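Notebook, September, afternoon, drawer layout job for Trillmont

Picked up from where I left off before lunch. Sock organiser, the pink one with the thin dividers. Question is still whether people roll or fold, and whether the compartments are the right width for a rolled pair. Nipon says fold. I say roll, folded ones spring open and creep over the divider.

Table cleared back to the basics, organiser to the rear, white scalloped bowl on the right for odds and ends (buttons, the tag pins, whatever falls out). Bowl stays put all session please, I keep reaching for it.

Rolling notes. Ankle socks fine. Thick winter ones need a tighter first turn at the toe or they come out fat and wedge. Cuff over the top at the end, tuck it once, leave it alone.
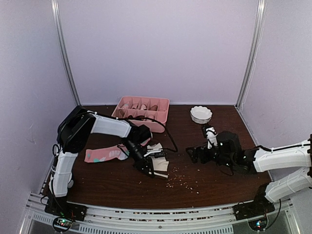

Compartments: 38 mm inside on the Grenadetti tray, according to the sheet. Haven't put the calipers on it myself, must do. Kerard sample is meant to be wider but no sign of the parcel yet. Chased them at 12, no answer.

Colour order. Tried darks at the front, pale at the back, liked it for finding things quickly, but it falls apart as soon as anyone does a wash. Not going to reccomend a colour order in the write up. By thickness maybe. Ask Pai what they settled on for the childrens range.

Nipon Meesuk wants small non-sock things tried in the same tray too, says no one keeps a drawer purely for socks. Fair. Told him fine as long as they go on a separate page of the log, last time it all got mixed up and I lost half a morning.

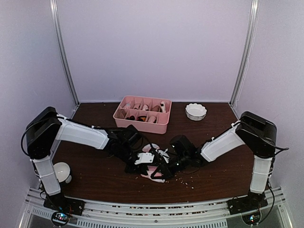
Log is up to 133 lines now, more than 50 of them still with no initials. Please initial your own.

To do
- calipers on the dividers, front row and back
- wipe the table down before the next lot
- ring Kerard again
- find the other winter pair, the grey ones, had them yesterday
- type up teh rolling notes for Trillmont, one page, no more

Stopping there, need the bench light bulb from stores before they shut.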